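October, 9:40 pm

Trip planning notebook, Rustero walking tour, page the second. Base town still undecided. The guesthouse in Zisham wants a 28 euro deposit per head and offers, in return, a breakfast it describes as "possible."

Drove the coast leg on paper again. The map says 18 km from Zisham to the ferry. The bus timetable says 6 stops and gives no opinion on how long any of them take. Renting a car would fix this, except that the ferry doesn't carry cars and the parking lot is up the hill we were trying to avoid.
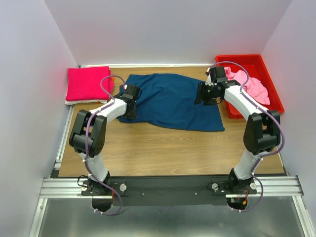
Ngan-ling Kuo thinks we should sleep on the ferry side and do the old town as a day trip, and says the hill is only 300 steps if you skip the chapel. I had planned on the chapel.

To do: ask Sze-wing for the name of the place with the soup. Price the late boat back. Check whether the luggage office closes for lunch, and if so, which lunch.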